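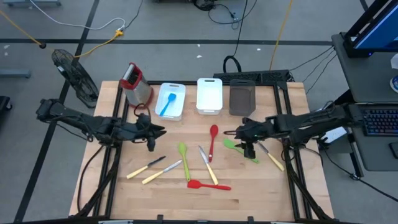
Sorting shared kitchen utensils into bins: by type, by color or by material?

Posted by Nadhirah Sembiring in Kitchens and Shared Spaces

I am responsible for the teaching kitchen at the Caltudden residence, which is used by residents in the evening and by a beginners' cooking class in the morning. The kitchen has one long worktable with a wooden top. At the close of each session the small utensils are left on it, and whoever is on duty is expected to put them away.

We have two white plastic bins and one dark, smoky-brown translucent bin, which stand in a row along the back of the table next to the box grater. The items to be sorted are knives with pale yellow handles and an assortment of red, green and blue utensils, including spoons and spatulas. One of the knives is serrated and one has a dark blade. The remainder look very much alike until they are picked up.

No written rule exists at present. One group sorts by color, another places all silicone items together, and a third fills the nearest bin until it is full. The morning instructor then spends the first part of the class looking for a spatula. On two occasions in September a knife was found at the bottom of a bin beneath the spoons, and I would like that practice to stop.

I should be grateful for advice on the following matters. Should the knives go into a bin at all? Is there any merit in sorting by color? Does the grater need a container of its own, or may it stay where it is? The residence has a small equipment budget, but I would prefer to work with the three bins already in place. A drawer is available beneath the wall counter. It currently holds dish towels and could be cleared.

Abimbola Chukwu
Member, Kitchens and Shared Spaces

I managed the student kitchens at Wostwood for 11 years, and the arrangement set out below is the one we kept longest. It was revised twice, in both cases to make it simpler.

Knives should not be stored in an open bin with other utensils. A person reaching for a spoon looks at the spoon, and the hand goes in beside it. If your drawer can be cleared of towels, fit it with a slotted knife insert and store every knife there, handle toward the user. The serrated knife and the dark-bladed knife should each have a fixed slot. At Wostwood these were the two positions nearest the front, and users learned them within a week or so.

If the drawer is not suitable, a magnetic strip on the wall behind the counter will serve, provided that it is mounted above the reach of any children who visit and well away from the door. Before ordering one, please hold a small magnet to each blade. Some knives, ceramic ones among them, will not hold to a strip, and I would not wish to guess about the dark blade from here.

With the knives removed, your three bins may be assigned as follows.

First white bin: spatulas and turners, heads up.

Second white bin: spoons and ladles, heads up.

Smoky-brown bin: utensils awaiting washing, and nothing else.

The last assignment may seem wasteful when space is short. I would nevertheless recommend it. In a kitchen shared by two groups, the usual cause of disorder is that the second group does not know whether the items on the table are clean. They leave them alone, or they wash them again, or they put them away dirty. A bin of a visibly different color settles the matter without a conversation. It should be emptied at the end of every session and should never be carried over to the next one.

I would not sort by color. It looks tidy on the first day, but a cook who wants a spoon then has to look in two or three places. Color is useful when it carries a meaning that everyone has been taught, such as one color for raw meat and another for vegetables. If your red and green utensils were not purchased with such a scheme in mind, I would advise against inventing one now, as the residents would have to learn it and would forget it over the first break.

The grater may remain on the table during sessions. It should be stored upright on its base with the handle at the top, and it should not be placed inside a bin with silicone tools. The coarse faces will nick the edge of a spatula, and a nicked edge holds food.

A label on the front of each bin is sufficient. We used a word and a plain outline drawing, which helped residents who were still learning English. The label should be placed low enough that the contents do not hang over it.

Khairul Chong
New member

Just get a big crock and put everything in it. We have done this at home for years and have had no trouble. Knives go in a block. I would also throw out whatever has not been used since last year, as most kitchens have far too many spatulas.

Elibariki Biwott
Moderator, Kitchens and Shared Spaces

I am in agreement with most of what Abimbola Chukwu has written and would add several points on the clearing procedure itself, which the original post mentions only briefly.

The order in which items are collected matters more than the container they are put into. When utensils have been left across a tabletop at different angles, as they generally are after a class, the person clearing up tends to gather them by the handful. Knives should be collected first and one at a time, by the handle, with the blade pointing down and away from the body. They are taken directly to the sink area and laid flat on a tray. They are not lowered into a basin of soapy water, where the next person cannot see them. Only when the table is free of blades should the spoons and spatulas be gathered.

Particular care is needed where a spatula and a knife have been put down close together. The handles are easily confused by a tired person at 9 p.m., and the spatula is commonly picked up without attention to what lies next to it. In our own kitchens, instructors are asked to keep knives to one side of the table during the session, so that this does not arise at the end.

After washing, silicone items should be dried fully before they are returned to a bin. Plastic bins without drainage holes collect water at the bottom, and this is the most frequent complaint we receive from shared kitchens. A folded paper towel in the base, changed daily, is adequate. The bins themselves should be washed weekly. Should you decide to drill drainage holes, please place a saucer or shallow tray beneath each bin in order to protect the wooden tabletop.

The wood also deserves a word. Standing water beneath a bin will leave a mark in time. The row at the back should be lifted and the surface wiped at the end of each day, and not merely wiped around.

A small count may be of use in your case. We do not ask groups to count everything, but knives are counted out at the start and counted in at the end, and the number is written on a sheet kept inside the drawer. The kitchens at Lernon keep 181 small utensils on their register and count only the knives. I consider this a reasonable compromise. If the number is short, the kitchen is not handed over until the missing knife has been found. The first places to look are the waste bin, the peelings bucket and beneath the towels.

With regard to the suggestion of a single large crock, it is perfectly suitable for a household in which one or two people cook. It is less suitable where two groups share a kitchen and neither sees how the other has left it. The point about disposing of unused items is sound.

Comments

Nadhirah Sembiring
I thank all who replied. The towels have been moved to the cupboard in Room 207 and the drawer is now clear. I have requested a slotted insert and expect approval shortly. The brown bin has been labeled "To be washed." May I ask whether the blue spatula should be kept with the others – it is at present in the first white bin – or reserved for baking, as the morning instructor prefers?

Abimbola Chukwu
Either is acceptable. If it is reserved for baking, it should be stored with the baking equipment and not with the general utensils. An item that is in the general bin will be used for general purposes, whatever the label says.

Wahyudi Mangundap
We adopted the separate bin for unwashed items at the Ông community kitchen and found that it filled too quickly during large classes. A second basin on the floor was tried and was soon abandoned, as people stepped in it. We now empty the bin at the midpoint of the session as well as at the end.

Elibariki Biwott
Thank you. I have added the midpoint emptying to the guidance page on shared kitchens. Members who wish to propose further amendments should do so there, as this thread will be closed to new answers at the end of the month.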